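Trivia Host Wanted, Parden Neighborhood Pub Quiz

Niltus runs the weekly quiz in the back room at Parden, and we are short a host. The last one moved to Avholm for love and a shorter commute, in that order, we're told. We need somebody from January on who can read a question out loud without giving away the answer by eyebrow.
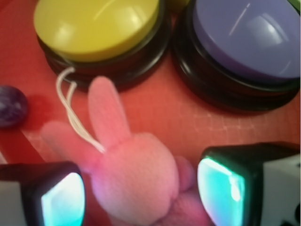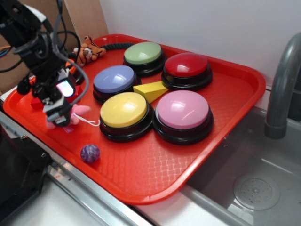

Push buttons, with company.

Do I have to write the questions myself?
You write one round out of three, on any subject except your own divorce. The other rounds arrive in a sealed envelope, and you may open it when you get here.

The quiz lasts 90 minutes, longer if the team by the dartboard disputes the geography round again. You'll need a clear voice, decent handwriting for the scoreboard, and the nerve to tell a retired schoolteacher that her spelling of "Mississippi" doesn't count. There's a microphone. It works best if you hold it by the bottom half.

Pay is a flat fee per night plus supper from the bar menu, excluding the steak. Parking is on Park Street behind the bakery. Be set up by 7 p.m.

To apply, send us 13 questions with answers, at least one of which we won't know. Leave out anything about state capitals. We've had enough of those to last us. Write to Niltus, care of the bar at Parden, or hand it in at the counter.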